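The robot club passed. Did the robot?

Opinion
Sunday, September 17, 2023

My daughter's school has a robotics club, and for two terms now I have been the parent who stays. There is a row of plastic chairs along the back wall of the lab at Drirkmont, and if you sit in one quietly enough people forget you are there. I marked maths papers for a living for a long time, so I'm used to being quiet in rooms full of teenagers, and I'm used to working out how an answer was got.

I want to say something unpopular about the Wurard Challenge, which the club entered in April and finished last month. The school newsletter called it a triumph. I don't think it was a disaster. I think it was a fairly ordinary student project that has been praised for the wrong part, and that the part worth praising went unmentioned.

For those who don't follow school robotics, the Wurard used to be a hardware event. You built a thing on wheels, it fell off a ramp, you cried in a gymnasium. Two years of travel costs put an end to that, and it is now run almost entirely in simulation. Teams get a virtual arm, a virtual table and a list of objects, and they write a program that picks the objects up and puts them where they belong. Points for speed, points for not dropping things, points off for knocking the table. This year's theme was medical supplies. The brochure had a good deal to say about the future of hospitals.

I have a problem with the brochure. I'll get to it.

First, the kids. There are 9 of them in the regular group, from Year 8 up to Year 11, and they meet on Thursdays after the last bell in a room that smells of solder though I have never seen anyone solder in it. Hala Haddad runs it. She teaches physics, she is not paid extra, and she has the rare gift of letting a silence go on until a student fills it. My daughter came home from her first session furious because Ms Haddad wouldn't tell her what was wrong with her code. She went back the next week, still furious, and fixed it.

The club was given one laptop per pair and access to the simulator through Mokon, the company that supplies the software and, in what I'm assured is a separate arrangement, sponsors the trophy. The licence is free for the first year. I asked what it costs in the second year and was told the school would be in a good position to negotiate. I've bought a used car before, so I know what that means.

Then they got to work. Over the season the club logged 491 practice runs, and their best program had a clean pick on 184 of them. You can read that number in two ways. The newsletter left it out and printed the final score from competition day, which was much better, and which was earned on a fixed layout the students had been allowed to see beforehand. I don't blame the students for that. If you hand teenagers the exam paper they will study the exam paper. I would have, too.

What I object to is the sentence in the newsletter that said our students had "taught a robot to handle life-saving equipment." They did no such thing. There was no robot. There was no equipment. There was a program on a laptop that moved shapes around, and the shapes were shaped like equipment. A squeeze bag in the simulator weighs whatever somebody typed into a box. It doesn't sag in the middle when you pinch it unless somebody has decided it should, and in the version our kids had, as Ms Haddad pointed out to them in the second week, nobody had. It behaved like a bag carved out of soap.

I was pleased she said it. I was less pleased that it stopped being said the closer we got to the finals, when the language around the project began to swell. By the parents' night we had a slide with the word "revolution" on it.

My brother-in-law works as a theatre orderly and I asked him what he made of it. He said the hard part of his job is never picking the thing up. It's knowing which drawer some locum has shoved it in, and whether it's been opened, and who's shouting. He was polite about the video, all the same. He asked whether the arm could find a clean one.

Now, the usual answer to someone like me is that you have to start somewhere. Fair enough. You learn to drive in a car park. But the people teaching you to drive don't tell your parents you have been on the freeway. There's a difference between a simplified exercise and an exaggerated one, and it has to do with what you tell the student they've done. A fourteen-year-old who believes she has nearly solved hospital logistics has been done a disservice. She'll find out, and it will be in a first-year engineering tutorial, in front of people.

I also wonder what has been lost by dropping the hardware. I'm no romantic about it. The old ramp event was expensive and loud, and the schools with the best-equipped workshops won it every time. Putting the contest on a laptop is fairer, I'll grant that without a fight. The team from Ghanem, which is four hours from anywhere, placed well ahead of us this year and would never have made it to the old finals. That matters, and people who complain about screens ought to have to say it out loud before they go on.

But a screw that won't go in is a teacher as well. My daughter can now tell you what a coordinate transform is, and I'm proud of her, and she has never once had to find out why a motor gets hot. When a run failed in the simulator, the fix was to press reset. Everything hopped back to where it began, undented. I watched them press it hundreds of times. I started to dislike the sound of the key.

So what should be praised? I'd say it was an afternoon late in the season when nothing worked at all. They were on the resuscitator, which is long and fat in the middle and has a stub sticking out of the side of its valve, and every one of them hated it. The view they work from is the one down the wrist of the arm, round as a plate and bent at the edges, and you have to learn to read it.
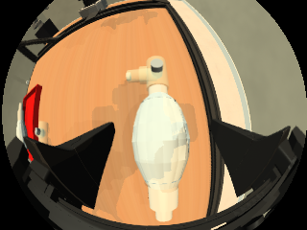
The resuscitator task in the simulator, with a gripper finger on either side of the bag and neither one touching it.

Raghda Nimri, who is in Year 10 and says very little, had been arguing for closing on the middle of the bulb, where it's widest. The older boys wanted to go for the neck, under the valve. They had been at it for most of an hour, and it had got a bit personal. Ms Haddad asked each side to write down, before the next run, what they'd need to see to change their minds. That took a while. Some of them plainly had never been asked it before. Then they ran it both ways, and Raghda's was better at one angle and worse at another, and she was the one who said so. She went up to the whiteboard and drew the bad angle herself.

That was the best bit of education I saw all year, and there's nothing about robots in it. You could do it with beans in a jar. It doesn't need Mokon's licence, and it didn't earn a single point at the Wurard, where the scoring takes no interest in whether a team understands its own failures.

I've put three requests to the school in writing. Publish the practice results next to the competition score. Find out what the software costs in year two before a third of the club is building its Year 12 projects on it. And buy or beg one cheap real arm, even a bad one, particularly a bad one, and let them try the same program on a real squeeze bag and see what happens. My brother-in-law thinks he can get hold of an expired one.

The school has replied that my feedback is valued. Ms Haddad replied too, separately, at ten at night, to ask what voltage I thought the lab benches could supply — I have no idea, but I've said I'll bring my multimeter on Thursday.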